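News from the Urkus group: teaching an arm to tidy a cable (and learning to leave things alone)

28 August 2024

If you have been reading this newsletter since the spring, you may remember that back in March we promised you an update on the cable work "in a few weeks." Well, the summer got away from us, as summers do, and I'm sorry to everyone who wrote in to ask. I'm happy to say there is something worth reporting now, and I'll try to tell it in the order it happened, even though the order doesn't always flatter us.

For those who joined the mailing list more recently, Urkus is our small project on getting robot arms to handle soft, bendy things on ordinary desks. We picked cables because everybody has them and because they are miserable to model. A mug stays the shape of a mug when you pick it up. A cable changes shape the moment you touch it, and the far end can swing off and do something you never asked for. Our colleagues at Preltby, who share the annotation work with us, like to say that a cable has opinions, and after this year I'm inclined to agree with them.

The question we set ourselves was a pretty narrow one. Say you have a fixed number of demonstrations, where a person steers the arm through the task, and you use them to train a policy that then has to do the task by itself. Is it better to collect them all on a nice clean table, so the arm sees the motion as plainly as possible, or to collect them on a desk with all the usual stuff left on it? My own guess was that the clean table would win for small amounts of data and the messy desk would catch up later. I said so, out loud, at the kickoff meeting, and it is in the minutes, so there's no getting out of it.

We collected 732 demonstrations that we were able to keep, out of 800 that we started. The ones we threw out were mostly boring failures: a dropped connection, a recording that stopped early, a run where the operator bumped the table and wanted to begin again. We split the keepers evenly between the two conditions, trained one policy on each half, and then trained them again from different random seeds, which is the part that ate most of June and all of our patience.
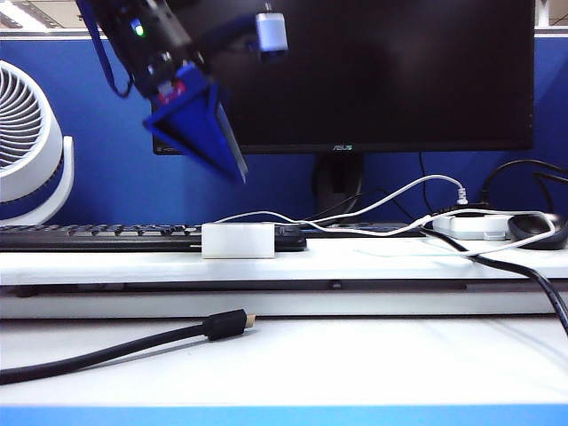 Now, the reason we care so much about desks is that the things people leave on them are exactly the things that confuse a policy. A dark cable near a dark keyboard is a hard thing to pick out, and when there is more than one cable around, the policy has to work out which of them it's meant to be dealing with. Early on, the clean-table policy had a habit I can only call enthusiasm. Put it at a real desk and it would go for whichever cable was most visible, whether or not it was the loose one. The desk-trained policy was slower to get going, and its grasps were a little clumsier, but it was much better at keeping its attention on the right cable.

So there goes my guess! The desk-trained policy was ahead on the desk tests from the smallest training set we tried, and the gap only grew as we added data. On the clean-table tests the two came out close enough that I wouldn't want to argue for either. When I wrote that up for our friends at Ogilvie (who lend us their test room and ask very good questions in return), they pointed out that we had really changed a couple of things at once. The messy desks also had more variety in lighting and in where the cable was lying, so we couldn't say for sure that clutter was doing the work.

They were right, of course, and it stung for an afternoon. We went back and ran a smaller comparison in which the cable positions were matched between conditions, using a printed sheet under the work area to lay the cable down the same way each time, and taking the sheet away before recording. The advantage shrank by nearly 30 percent, but it didn't go away. My reading is that part of what we saw came from plain variety, and a good chunk came from the arm having had practice at ignoring things. I'd be glad to hear from anyone who reads it differently, and I mean that.

There were 2 smaller findings I'd like to pass along, as they may save some of you a bit of trouble.

The first has to do with the approach. Operators tend to come in at a tilt when there's a monitor or a fan to work around, and straight down when there's nothing in the way. The policies copied this faithfully, and the tilted approach turned out to be kinder to the cable near the connector, where it is stiff and likes to twist out of a grasp. We have started asking operators to use a tilted approach everywhere, and the grasps near the connector have been steadier for it.

The second is about camera placement. A fixed view from the side kept the gripper and the cable in sight more of the time than the view from straight overhead, where the arm itself got in the way just as it was closing in. We had been fond of the overhead view for no better reason than habit.

The write-up is being passed around for comments at the moment, and the demonstrations will go out with it, including the discarded runs in a separate folder for anyone who wants to study what failure looks like. We'll be giving a talk on all of this at the Galtville workshop in the fall, and there will be time set aside afterward for questions and for trying the operator controls yourself. If you'd like an early copy of the draft, reply to this newsletter and I'll send one along. Please be patient with me if it takes a few days, as I'm also the one answering the mail.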